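Re: Clubhouse hours and the pool key fobs

Khurram Hashmi wrote:
> Does anyone know if the Dindel gate stays open late in March?
> And are we still paying $38 for a second fob?

Hi Khurram,

Two answers for you, going by what the Plindetti office told me this morning:

1. The Dindel gate closes at 10 p.m. all month — after that you go around by Mughal Drive.
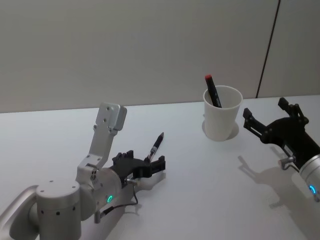
2. Second fobs are $29 now! Bring your lot number (mine's 303, and they still asked twice).

See you at the courts,
Fahad Butt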